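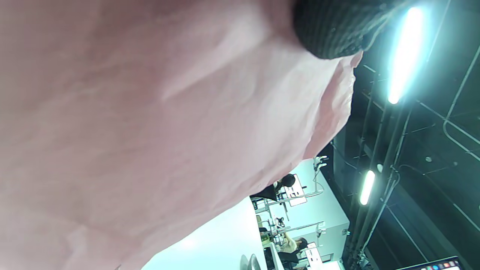

4.3 Preparing the folding station

1. Set the Motent gripper camera to 900 lux.
2. Wipe the lens with a dry cloth.
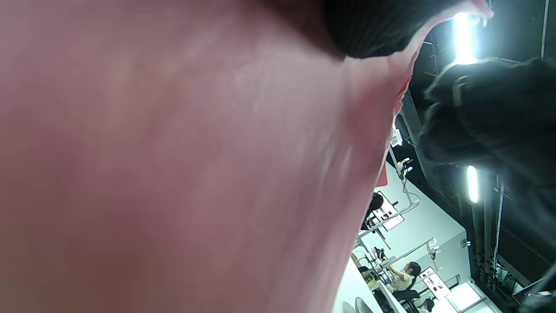 3. Start the logger and wait 8 seconds before moving.

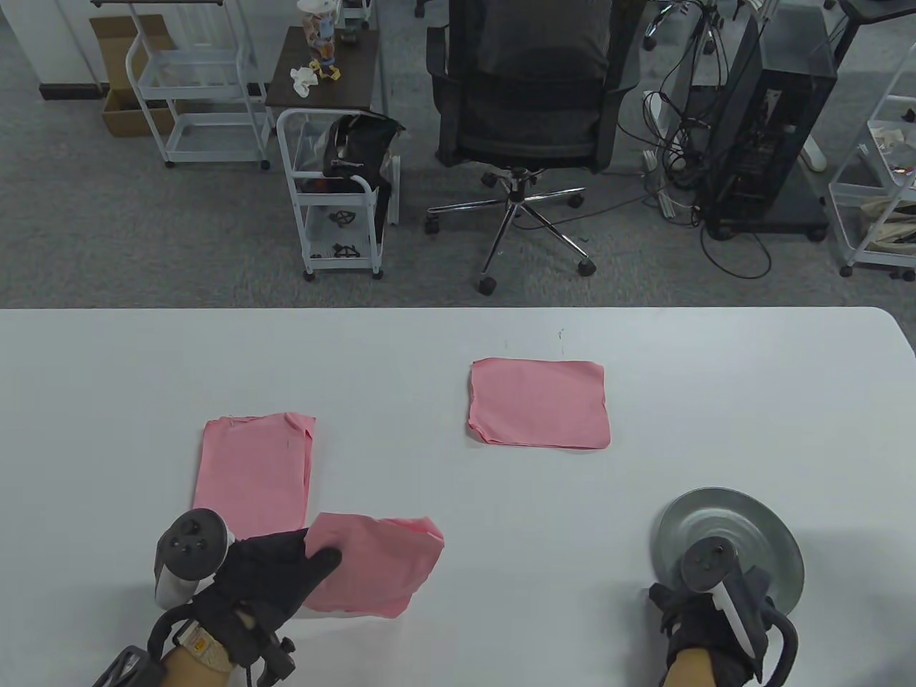 Controller straps should be checked before every run. Tighten each one over the glove, as on the pink cloth station, and keep cables clear of the hand.

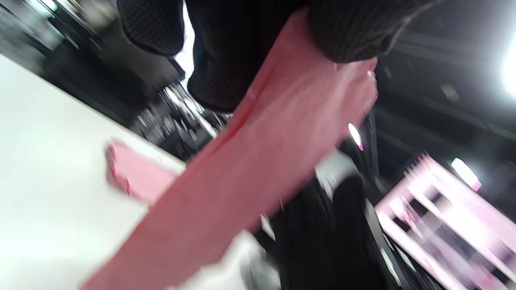 Text: Devadiga, Himside workshop

CAUTION: Do not lift cloth across the lens. If error 49 shows, restart the logger.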